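Lidum Lanes: simulated pushing episodes

Version 2, last touched 3/22/20

What this is

2000 short episodes of one simulated arm trying to push a cube along a lane. We wanted to know whether a policy trained on one surface pattern would cope with another. It mostly didn't, and the paper spends eight pages saying so more politely.

Contents

Each episode has a joint log, the rendered views and a result flag. The flag is 1 if the cube ends up past the line and 0 if it doesn't. There is no flag for "fell off the table", which we regretted by November.

Split names

Ferulier is the training split. Trodari is the test split with new lane patterns. Kaewmanee is 100 episodes with altered lighting, kept separate after it ruined everyone's averages.

Results

The baseline scored well on Ferulier and fell by 27 points on Trodari. More training made the first number better and the second one worse.

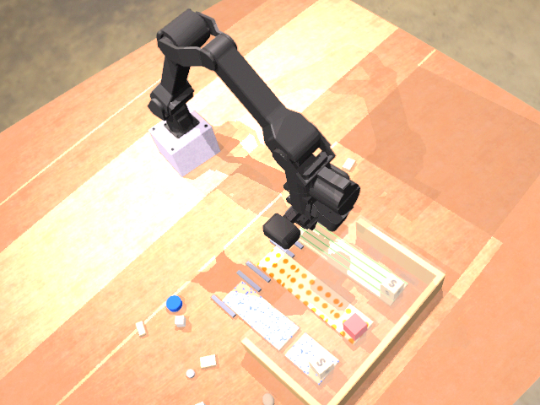
Lane pattern was the variable we cared about, so the layout changes little else on purpose. Green lines, orange and yellow dots and blue speckles each get a strip, and the policy is meant to treat them all as floor. It has a soft spot for the dots. The cubes marked "S" and the plain red-pink one share the same mass and friction, whatever the policy may believe. Loose bits to the left of the enclosure are distractors and never score.

Known problems

Contact is unreliable at low speed. Cubes sometimes creep. Please don't report creep as progress; we did that in version 1.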